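Priltotier Opens Hand-Guided Teaching Program to Small Manufacturers

CLUVHAM, 15 March 2026 – Priltotier, a developer of teaching tools for robot arms, announced today that its hand-guided demonstration program is open to small and mid-sized manufacturers. The program, named Flilidier, allows shop employees to show a robot how a task is done by carrying out the task themselves with a hand-held gripper. Applications are being accepted for the first public term, which begins in October.

Flilidier has been in use since last year at Coughlan, a maker of small wooden household goods with a single production site in Cluvham. During the pilot period, 17 Coughlan employees recorded 3,277 demonstrations covering 3 tasks: picking up drawer knobs and placing them in trays, turning box lids face up, and setting finished parts into packing inserts. None of the employees had worked with a robot before the pilot began.

"The people who pack these parts every day know how to hold them," said Niamh Hanrahan, director of programs at Priltotier. "Our task was to give them a tool that records that knowledge without asking them to write a line of code. A new demonstrator at Coughlan makes usable recordings on the first shift, and we consider that the most important result of the pilot."

The hand-held tool carries two opposing fingers and a camera that looks out over them. The employee holds the tool, opens and closes the fingers, and completes the task at a normal working pace. The camera's view and the movement of the tool are stored together as one demonstration. When enough demonstrations of a task have been gathered, they are used to train the software that controls the arm, which carries fingers of the same shape.

Each recording session under the program follows a set order. The demonstrator starts with the fingers open over the bare work surface, pauses, and then moves to the part. Sessions are kept short, and demonstrators are asked to change the starting position of the part each time. Recordings in which the part is dropped or picked up a second time are labeled and kept in a separate set, where they may be reviewed by the site's own staff. 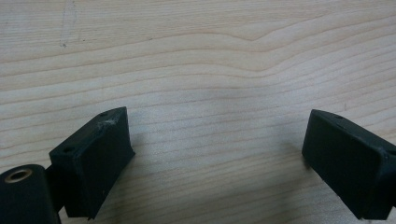 Does a company need to own a robot arm before its employees can begin recording demonstrations?

Recording can start with the hand-held tool alone. An arm is needed only when the trained software is to be tested, and participating companies may send their recordings to the Priltotier workshop in Cluvham for that stage before deciding on a purchase.

The program also includes remote control as a second method of teaching. In this method, the employee sits at a station a short distance from the arm and guides it with a pair of hand controls while watching the work directly. Remote control is slower than hand-held recording and requires an installed arm, and for this reason it is reserved for corrections. When the arm repeatedly misses a part or grips it at a poor angle, an employee takes over, completes the motion, and returns control to the software. The corrected motion is added to the training set.

At Coughlan, 61 corrections were recorded by remote control in the final stage of the pilot. Most concerned the box lids, which are thin and lie flat against the table, leaving little for the fingers to grasp. Demonstrators at the site settled on a method of sliding the lid to the edge of the table before closing the fingers on it, and the task was recorded again from the beginning using that approach. The earlier lid recordings have been retained but are no longer used in training.

Wear on the fingers was also reviewed during the pilot. Program staff now inspect the fingers of every hand-held tool before a session, and worn fingers are replaced in matched pairs so that the tool and the arm continue to grip in the same manner. Replacement fingers are included in the program fee.

"Employees raised practical questions from the start, and many of the written procedures come from their answers," Hanrahan said. "The lid method is theirs. The rule on changing the starting position was ours, but they were the ones who explained it to new demonstrators in a way that made sense on the floor."

Companies admitted to the public term will receive two hand-held tools, a recording station, and training for up to six demonstrators. Priltotier staff will spend the first week on site to help select a task and prepare the work area. Suitable tasks are those performed at a table with one hand, using parts that are light enough to be lifted easily between two fingers. Tasks involving liquids, sharp blades, or heated parts will not be accepted in the first term.

Recordings remain the property of the company in which they were made. Priltotier will not use them to train software for other customers unless the company gives written permission. The camera on the tool faces the work surface, and audio is not recorded. Employees who take part as demonstrators will do so during paid working hours, and participating companies are required to confirm this in writing – a condition that was also applied during the pilot.

Applications may be submitted through the Priltotier program office. Each application should name one task, describe the parts involved, and state how often the task is performed during a typical shift. Applicants will be asked to send sample parts after a first review.

About Priltotier

Priltotier develops hand-held recording tools, remote control stations, and training software for robot arms used in light manufacturing. The company is based in Cluvham, where it operates a workshop and a demonstration room open to visitors by appointment.

Media contact: Niamh Hanrahan, Director of Programs, Priltotier, Cluvham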